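Gomstead Community Help > Workshop and Storage > Small parts

Sorting mixed small screws into a compartment box: how to divide it up?

Asked Aug 14, 2019
Viewed 317 times
Tags: fasteners, compartment box, sorting, labels

I have a tub of mixed small fasteners left over from several jobs. Mostly machine screws in M2, M2.5 and M3, with the matching nuts, plus some self-tappers of unknown origin. I want them in a divided box so that I can find a given length without tipping everything out.

The box is tinted clear plastic with dividers running both ways and black clips on the long side. Some compartments look larger than others. I start with all of it empty and put one clump of metal bits down on the white board to the left, well clear of the box, then separate by type.

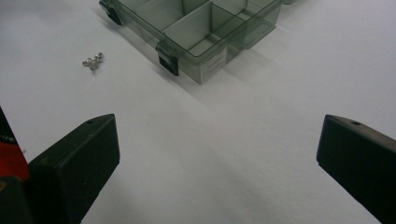
What I have tried so far

1. Sorting by length first. This failed at M2.5, where I had two head types mixed in the same compartment and had to do it again.
2. Sorting by head type first. Better, but I ran out of compartments before I ran out of types.
3. Leaving the self-tappers in a bag. Works, but I would like them in the box.

Questions: is thread, head or length the right first division? And how do people stop small screws moving from one compartment to the next when the box is carried on its side? I lost most of an evening's sorting that way in July.

3 answers

Answer 1 (accepted)
Posted by Tuulikki Lappalainen

Thread first, then head, then length. Thread is the one property you cannot judge reliably by eye, so you want to check it once and never again. M2.5 and M3 look alike in a heap. Run a known nut on to each screw, or use a gauge plate with tapped holes. Discard anything with a damaged thread at this stage.

Give each thread its own row. Within the row, run the lengths from short to long, left to right, and put the nuts at the end of the same row. If a thread has two head types, it gets two rows. If you run out of cells, combine adjacent lengths, e.g. 4 mm and 5 mm together. They are easy to tell apart once the thread is known. Do not combine threads.

Use the larger compartments for whatever you have most of. Do not leave them for "misc". A misc compartment fills up and you are back to the tub.

Work on a plain white surface with the box at the far side and the near part of the board kept clear. Small dark screws show up against white and you will see a dropped one before it reaches the carpet. Tip out only as many as you can cover with your palm.

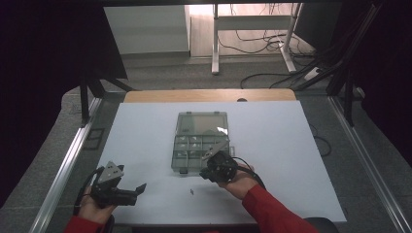
Box on the white board, small cells on the near side.

On migration: check the lid against the dividers. Close the box, hold it up to a lamp and look along the top of each divider. Any visible gap wider than the shank of your smallest screw will let it through. My Redum box had a gap of more than 1 mm and M2 screws went through it freely. I cut a sheet of 2 mm closed-cell foam to the inside of the lid and stuck it down with double-sided tape. The lid clips are stiffer to close, but nothing has moved since. If yours will not close over 2 mm, use 1 mm.

Labels: put them on the outside of the base, not the lid. Lids get swapped between boxes. I use 6 mm tape, thread and head only.

Comments (2)

Foam sheet worked. 1 mm was enough on mine. Accepted. (original poster)

Tape goes brittle near a radiator, worth checking it once a year. (Bhardwaj)

Answer 2
Posted by Bhardwaj

Agree with thread first. One addition: weigh instead of counting if you want to know what stock you hold. Weigh ten of the same screw, divide, then weigh the compartment's contents. I did the whole of my M3 stock this way and got 2,352, which I checked against one hand-counted bag and was out by 13. Good enough for reordering.

For the unknown self-tappers, sort by outside diameter with calipers and write that on the label. The original trade size does not matter.

Do not oil them before storage. The oil picks up dust and they stick together in the cells.

Answer 3
Posted by flestar

just buy a Flestar drawer cabinet, mine has 41 drawers and you never have to carry it anywhere

Comments (1)

The question mentions carrying the box on its side, so a wall cabinet does not help much. (Tuulikki Lappalainen)

Related questions
Telling M2.5 from M3 without a gauge
Replacement latch clips for Redum boxes
Removing old label residue from clear plastic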